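**Wanted: people to pour milk, open packets and put things in bowls (paid)**

Posted 15 Jan 2024. Typing this between sessions so forgive the state of it.

We need more participants for the tabletop tasks at Clindance, Kinnear building, Vorkcombe. Small everyday jobs done at a table. Pouring a drink from a carton into a cup. Taking a lid off, putting it down, putting it back. Moving a bowl. Dealing with a packet. All of it done with a hand-held gripper in each hand, which takes a bit of getting used to, most people are fine by the second go.

No experience needed. No qualifications. If you can make a cup of tea without flooding the worktop you're probably what we want.

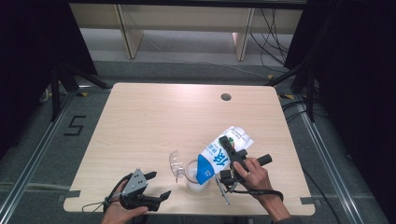

Sessions are 48 minutes, with a break in the middle if you want one (take it, your wrists will thank you). You do each task several times over, at your own pace. Small amounts of milk only, never a full cup. Spills happen, there's kitchen roll, carry on.

Pay is £43 per session, paid by bank transfer at the end of the week. Bus fare on top, keep your ticket. You can do up to 3 sessions but not on the same day.

What you'd be handling:

- cartons of milk
- clear cups, some with lids
- a glass bowl, so please mind it
- packets of various sorts, crumpled ones included

You don't eat or drink any of it. Do tell us about a milk allergy when you write though, there are dry tasks we can put you on insted.

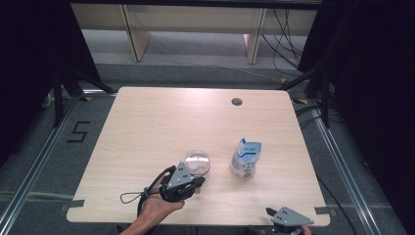

Apinya Sukprasert did her sessions in August and wrote to us afterwards: "I thought the pouring would be the hard one. It was the bowl. Round things slide away from you if you rush, so go slowly and nobody minds. Bring a cardigan, and eat first."

Good advice, thanks Apinya. Room can be chilly, yes. We've asked.

You should be:

- 18 or over
- OK using both hands at once, left or right handed both fine
- able to stand or perch at a table for the length of a session (say if you need the tall stool)
- happy to follow simple spoken instructions in English

Sleeves that push up are best. Rings are fine, dangly bracelets less so. Tie long hair back.

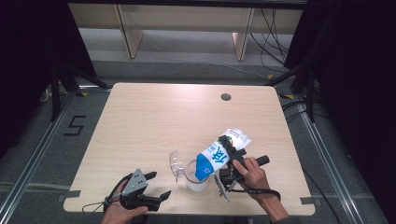

## How to apply

Short email to Decha Jaidee at the Clindance desk. Put TABLE TASKS in the subject line or it goes in with the parcels. Tell us:

1. your name and a phone number
2. which hand you write with
3. mornings or afternoons
4. any allergies

No CV please. We got a lot of CVs last time.

Decha rings back within a couple of days. If you haven't heard, try Chaiwat Hemmin on extension 152, he has the bookings sheet. Changed your mind or running late, same extention, just let us know so we can offer the slot to someone else.

Door is on the Jurkesari side, not the main road. Press the bottom buzzer and wait, it's slow.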